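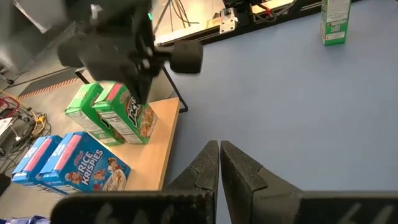 Cereal on the low table, left arm on its way down.

7/30/25

Arrived to find the left arm had stopped itself at 39 boxes out of 200 and was sulking with its gripper in the air. Fault log said "grip force out of range", a phrase it uses for everything from a crushed carton to a passing lorry. Cleared it, restarted, and stood back behind the tape like a good girl.

It did three boxes beautifully. On the fourth it came down too fast, got one finger inside the lid flap and the other outside, and closed. Then it lifted the box over to the blue table and let go, except that the flap didn't let go of the finger, so it shook it. There is no shake in the program. Tanvir says it was the force control hunting for a number it liked. It looked like a dog with a slipper. Apple Jacks as far as the light stand.

I hit the stop. The right arm stopped at once. The left arm finished its move first - a good 400 millimetres of travel, with the button down under my palm. I have been thinking about that all evening, much more than about the cereal.

Zsófia came over and we did it again with the speed turned right down and an empty box. Same thing. She pulled the cover off the Dekel unit and found that the left arm's stop line goes through the old relay, the one we were all told had come out in the spring when Mandero rewired the cell. The sheet says it came out. The sheet is signed. Zsófia read the signature aloud in a voice I hope never to hear applied to mine.

So the cell is locked off until both arms stop together, tested ten times running, with Magdolna watching. I wrote the report. Under "injuries" I put none, and under "could there have been" I put yes, because Thongchai had been leaning over that table an hour earlier straightening the Rice Krispies. He went a bit quiet when I told him and then went and made everybody tea, including two people who don't drink it.

Tibor rang at four to ask if we could still show the customer something on the day. I said we could show them a padlock.

Swept up. Found more under the cable tangle, and one piece in my shoe when I got home. New relay ordered, the approach speed is down as a separate fault, and I am to be in early to let the electrician in. Must remember to take the blue key, and milk.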